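Nirkano House Residents' Association
Minutes of the April meeting, held in the ground-floor lounge at 19.00

Present: Morven Leckie (chair), Lionel Barbier, Tia Naylor, Régis Royer (minutes)
Apologies: Raymonde Melnyk

1. Previous minutes
Agreed with one correction. The stopcock in item 4 serves the east riser.

2. Boiler and hot water
LB reported that the return valve on boiler two was replaced by Curner. Invoice received for £531. Flow temperature at the top floor is now 77 degrees at the tap side of the exchanger. Mixing valves in flats to be checked before the next meeting.
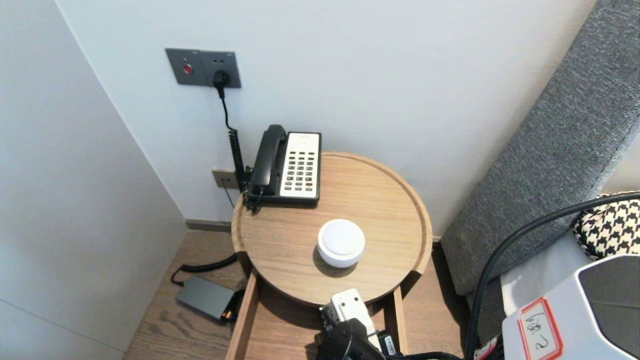

TN asked that Curner send the service sheet with each invoice. Agreed. Action: LB.

3. Roof and gutters
The lead flashing on the north parapet dates from 1902 and has split in two places. Vahidi have quoted for patching only. RR to ask for a second price covering full renewal of that length, scaffold included.

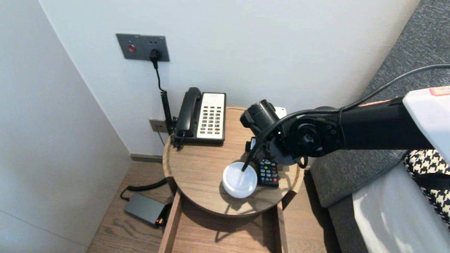 MC entry in the last action log should read ML. The downpipe by the bin store is still blocked at the shoe. Rodding to be done on Sunday, before 10.00, cars to be moved the night before.

4. Stair lighting
Nururex fittings approved for landings one to four. Existing timers to be kept.

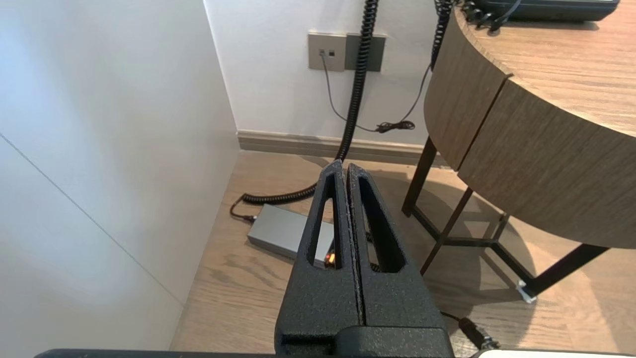
Question from TN: Who pays for the fitting outside the basement store?
Answer from the chair: The general fund, as the store is a shared area under the lease.

5. Any other business
Bicycle rack deferred until RM is present.

Meeting closed at 20.25.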